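September, evening

I am writing this at the kitchen table with the window open, although it is already too cool for that. The smell of old dust and solder does not leave me and I think the air will help. Since four o'clock I was in the workshop on Ormsby Street and my back tells me about every minute of it.

Teodoro gave me the job of sorting the parts from the Flosedville order. He said it is boring work and he is sorry. I did not mind. At home in Zalau my uncle repaired radios, and as a child I was allowed to put his screws into jam jars, so for me it was almost a holiday. Everything came to us mixed in three cartons: power supplies, cables of all lengths, fans, boards from at least two kinds of lamp controller. Somebody had packed them in a hurry. I found a teaspoon too, which I washed and put in our drawer.

First the cables. I laid the long ones over the back of a chair and put the short ones in a shoe box. Embla wants them rolled and tied, but we had only 8 of the good ties left and I kept these for the thick ones. For the rest I used string. She will complain tomorrow and she will be right, because string makes knots that you must cut.

Then the round boards. I like them very much, I must say. They are red like a postbox and have a big hole in the centre, and with the notches in the edge they look like something from a clock. I decided to use the big orange-yellow plastic housing for them, the one with the step inside. It is much too large, but it has a smooth floor and nothing gets lost in it. Zhenhua warned me twice to hold them only by the edge, and after the second time I was a little bit offended, but I did it.

I wrote a list for tomorrow and I copy it here, so that I have it also if the paper goes missing again.

1. The red boards. Two are in the orange housing, on the low part of the floor. Look at the capacitors first, one after the other, with the good lamp. The black cable with the small white plug is on the upper part, above the step. Find out what it belongs to before it goes in the shoe box.

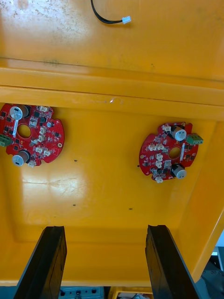
2. The housing itself. The upper surface is dusty and needs a soft cloth, no spray. There is also a small pale scratch on the lip. Ask Hưng if the customer must be told about it.

3. The terminal blocks. Count the green ones in the tin. The delivery paper says 44 and I do not believe the delivery paper.

4. Labels. The printer makes the letter ö as a square. Nesrin says her surname has been a square for two years now and she is used to it, but I would like to try the other setting.

5. Milk for the workshop. It is my turn.

After the list I wanted to go home directly, but Nesrin had made tea and we sat on the step outside. She told me about the flat she went to see, 832 a month for one room and a kitchen with no window. She liked it anyway, because of the stairs, which are tiled in blue. I said you cannot live on the stairs. She said I am too practical. Maybe I am. I thought about it on the bus number 33 and came to no result.

Lala was waiting behind the door when I arrived, very angry about her dinner. She has eaten now and sleeps on my clean shirts – I will move her later. I still have not answered my sister's letter. I started it twice this week and both times I wrote only about the weather.

The window is closed now. My hands still smell of the workshop after two washings with the lemon soap. Tomorrow I begin with the boards, in the morning, when the light comes to the bench from the yard side.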